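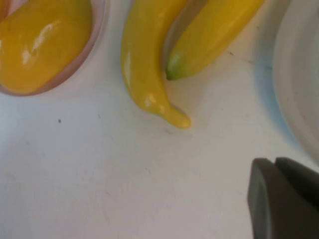
¿Por qué madura la fruta?

Un plátano verde está duro, cuesta pelarlo y deja la boca áspera. Unos días después, el mismo plátano es amarillo, blando y dulce. Nadie le ha echado azúcar. El cambio ocurre dentro de la fruta y se llama maduración.

Para qué sirve una fruta

La planta fabrica frutos para proteger sus semillas y para llevarlas lejos. Una planta no puede andar, así que muchas aprovechan a los animales. Un pájaro o un mono se come el fruto, se marcha y deja caer las semillas en otro sitio, a veces con un poco de abono.

Mientras las semillas no están listas, a la planta no le conviene que se coman el fruto. Por eso la fruta verde suele ser dura y ácida, y entre las hojas casi no se ve. Cuando las semillas ya están formadas, la fruta cambia de color, huele bien y sabe dulce.

Qué pasa por dentro

El color verde viene de la clorofila, la misma sustancia que tienen las hojas. Al madurar, la clorofila se deshace y se ven otros colores. En el plátano, el amarillo ya estaba debajo del verde. En otras frutas, como las fresas, la planta fabrica un color nuevo, el rojo.

El sabor también cambia. El plátano verde está lleno de almidón, que es lo mismo que hay en las patatas y en la harina. El almidón está hecho de muchas piezas pequeñas de azúcar unidas en cadenas muy largas, y así no sabe dulce. Durante la maduración, las cadenas se rompen y quedan azúcares sueltos, que la lengua sí nota.

La fruta se ablanda por algo parecido. Sus células están pegadas unas a otras con una sustancia llamada pectina. Cuando la pectina se va deshaciendo, la pulpa pierde firmeza. La pectina es también lo que espesa la mermelada.
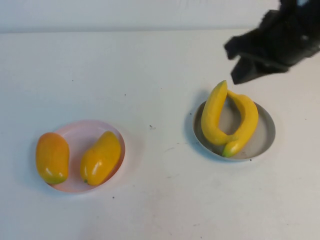

Un gas que da la señal

Muchas frutas avisan de que ha llegado el momento con un gas, el etileno. No se ve, y en las cantidades que suelta una fruta tampoco lo olemos. Las frutas vecinas lo reciben y maduran más deprisa. Un plátano maduro puede acelerar a todos los que tiene al lado.

No todas las frutas hacen lo mismo. El plátano, el mango, la pera, el aguacate y el tomate siguen madurando después de cortarlos de la planta. El limón, la uva y la fresa no. Si una fresa se recoge medio blanca, puede ponerse más roja, pero no se volverá mucho más dulce.

Por esa razón los plátanos que viajan en barco se cortan verdes. Van en bodegas frescas y al llegar pasan a unas cámaras donde se les da etileno para que maduren todos a la vez. Si viajaran amarillos, llegarían negros.

Un experimento para hacer en casa

Necesitas tres plátanos igual de verdes, una manzana madura y dos bolsas de papel.

Mete un plátano solo en una bolsa y ciérrala doblando el borde. En la otra bolsa pon un plátano con la manzana. Deja el tercero al aire, en la misma habitación. Espera alrededor de 72 horas y ábrelas. Apunta el color de cada plátano y apriétalo con cuidado con un dedo.

Lo normal es que el de la manzana sea el más amarillo. La manzana suelta bastante etileno y la bolsa impide que se escape enseguida. Si los tres están iguales, ciérralas otra vez y mira al día siguiente.

Lavanya Kulkarni y Kwesi Alhassan repitieron la prueba en su clase con aguacates. Tardaron más y uno se les estropeó, pero el que estaba con la manzana se ablandó primero.

Palabras nuevas

Almidón: reserva de energía de las plantas, formada por cadenas de azúcar.
Clorofila: sustancia verde con la que las plantas aprovechan la luz.
Etileno: gas que sueltan muchas frutas y que las hace madurar.
Pectina: sustancia que mantiene unidas las células de la fruta.

Texto: Yamuna Varghese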